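Undoto forums > Listening Room > Ambient, drone and field recording

Thread: The Hartono / Likent collaboration LP — is anyone else unconvinced?

mwanyama
14 Nov 2025

I have now given this record five full plays on two different systems and I still can't work out what the fuss is about. For those who haven't followed it: Hartono is the tape and organ guy who made "Brorkivholm", which a lot of us on here love, and Likent does the very quiet processed field recordings. Somebody at the label got them to swap files for a year and the result is four long tracks with no titles, only Roman numerals.

The press sheet says it "dissolves the boundary between two singular practices." I read that as "we couldn't tell you who did what." Side A is a Hartono organ drone with some hiss over it. Side B is a Likent rain recording with an organ drone under it. That is two people leaving each other alone for most of an hour.

I'm not against slow music, and I own far too much of it. But I'd like someone who rates this to point at one passage where the two of them make something neither could have made alone. A time stamp would be great.

I'll go side by side so that people can argue with the right bit.
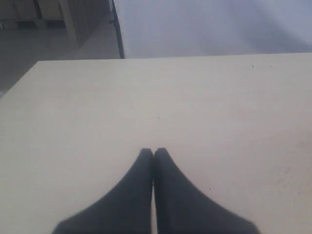
Side A (I and II)

I is 20 minutes long and it sits on one chord. Fine. The hiss comes up, the hiss goes down. If you have heard the second half of "Brorkivholm" you have heard this, with better bass. II is shorter and has a loop in it that sounds like a door or a cart, and for a moment I thought we were going somewhere. Then the loop fades and the chord is still there.

Side B (III and IV)

III is the rain. It's a nice recording of rain. IV is the one everybody quotes, with the choir sample, and I'll get to the choir sample, because the story attached to it bothers me more than the music does.

dmarsden_tapes

Good post, wrong about II. Go back and listen from the point where the loop enters. The organ pitch starts to drift with the loop, just slightly, and by the end of the track the chord has moved down nearly a half step. I checked against a tuner app. That is Likent's hand on Hartono's part, surely. You asked for one passage and there it is.

On III I'm with you. Rain is the fade-to-black of this genre.

mwanyama

I'll check it tonight. But isn't a pitch drift exactly what you get from an old tape machine that needs a service? Hartono has been using worn machines forever. I'm not ready to call a slow motor a conversation between artists.

dmarsden_tapes

If it was the motor the hiss would shift too. The hiss stays put.

awuor_r

Can we talk about the choir thing? The sleeve notes say the sample in IV comes from a 1948 acetate of a village choir, "found in a box" and "never before heard". I've been collecting choral records for a long time and I don't buy it. The top end is too clean. There's also a reverb tail on the last phrase that sounds to me like a plug-in, and a common one.

Nobody has to prove where a sample comes from. But if you print a date on the sleeve and then charge a premium for the romance of it, I think listeners get to ask.

jogola

They could have restored it. People do clean up acetates, and then put reverb on them. I've done it myself for family recordings. You de-click, you cut the rumble, it ends up sounding dead, and you add some room back in. The reverb proves that somebody added reverb.

awuor_r

Fair on the reverb. Not so fair on the top end. You can take noise off an old disc but you can't put air on it that was never cut. Those S sounds are crisp. Play it on headphones and tell me that is a worn disc from the forties.

And "found in a box" — whose box? Which village? There's a full paragraph on the sleeve about the weather the day the two of them first emailed. You'd think the choir would get a place name.

ssutherland

Long-time reader, I post maybe twice a year. I want to speak up for the record since no one has so far, apart from Darren's half step.

I put it on late, low, and did other things. I ironed. By the time side B came around I had stopped ironing and was just standing there. I can't give you a time stamp for that. I think Mutua is listening for an event and this music doesn't have events in it. The two parts leave each other space, and I liked that. Most collaborations in this corner of music sound like two people trying to finish each other's sentences.

The rain is good rain, too. There's a gutter in it, off to the left, that keeps a rhythm for a few minutes and then loses it.

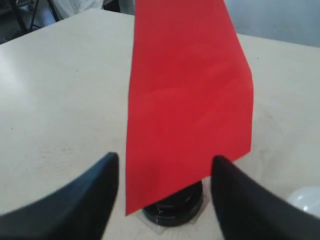 What I won't defend is the price of the box edition. It's 200 for the same four tracks, a print and a booklet, and the booklet is mostly blank pages. I bought the plain LP and I don't feel I missed a thing.

mwanyama

Shirley, I take the point about events. But I'd say the records I love most in this style don't have events either and I can still tell you what they're doing. "Brorkivholm" is a tape wearing out. You can hear the idea working on the sound the whole way through. What's the idea here, apart from two names on one sleeve?

Also I had no idea the booklet was blank pages. That's something.

jogola

The box was limited to 595 copies, by the way, and last I looked the shop still had it in stock. So the "sold out on announcement" line that went around in April was about the pre-order for the signed ones only. I fell for it and panic-bought. I'm the proud owner of the blank booklet.

Since I have it here: the pages aren't all blank. There's a short text by each of them in the middle. Hartono writes that he sent "long tones with nothing in them, so that there would be room." Likent writes that the first files arrived and went unopened for weeks. Then there's a photo of a staircase.

Make of that what you like. It reads to me as though one of them was waiting for the other to start.

awuor_r

Anything in there on the choir?

jogola

One line. "Voices: acetate, 1948, private collection." So the sleeve says it was found in a box and the booklet says private collection. Those could both be true, I guess.

awuor_r

They could. A private collection can be a box. It still doesn't name a village.

dmarsden_tapes

I've now spent an evening on IV when I should have been doing my accounts. Two things.

First, Awuor is right that the S sounds are too clear for what is claimed. Second, if you listen past that, there's a click under the voices at a steady interval, and it's the kind of click you'd get from a scratch on a disc going around. Except it goes on after the voices stop. It goes straight through into the organ section without missing a turn. So either the organ is on the acetate as well, or someone laid in a scratch.

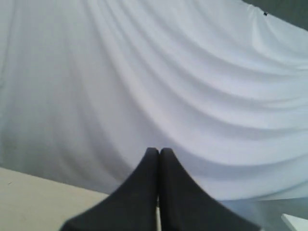 I don't mind a laid-in scratch. I've made enough fake-old tapes in my life. What I mind is being told a story about it. If they had printed "choir, treated" and left it there I'd have been happy, and I'd probably like the track more than I do. It's the best thing on the record by some way. When the low pedal note comes in under the second phrase I got actual goosebumps, and then I read the sleeve and felt a bit had.

ssutherland

Does it change how it sounds, though? You got the goosebumps before you read the notes.

dmarsden_tapes

It does for me. I can't un-know it. With music this bare, half of what you're listening to is what you believe about it. If someone tells me a drone is a recording of a frozen lake I hear a frozen lake. Tell me later it was a fridge and I'll hear the fridge every time.

ssutherland

I'd happily listen to a fridge.

mwanyama

OK, I did the homework on II. Two plays, headphones, with a tuner on the second. Darren is right that the pitch drops and right that the hiss doesn't move with it. I make it a bit less than a half step but I won't fight over it. So that's a real thing and someone did it on purpose, and I missed it five times, which is on me.

I still don't think it's enough. One slow slide in one track out of four. And I can't tell you it was Likent who did it. Hartono could have done it alone before sending the file. We're all assuming the interesting part must be the joint part.

jogola

Are they playing any of it live? That would settle some of this. Put them in a room together and see who touches what.

awuor_r

There was talk of one show. The last I heard, Likent doesn't want to be on stage for it and would send a file. Which, well.

mwanyama

Then I'd be paying to watch one man and a laptop play back the other one's rain. I'll pass, unless somebody here goes and tells me otherwise.

Has anyone written to the label about the acetate? I'd rather ask them straight than keep guessing on here. I'm happy to send the email if Awuor wants to word the question. You know the choral side and I'd get it wrong.

awuor_r

I'll draft something and send it to you. It'll be polite. I only want the name of the choir, and where the disc is kept now. If there is a choir I would like to hear the whole disc, to be truthful, much more than I want to hear IV again.

dmarsden_tapes

Ask them about the click too.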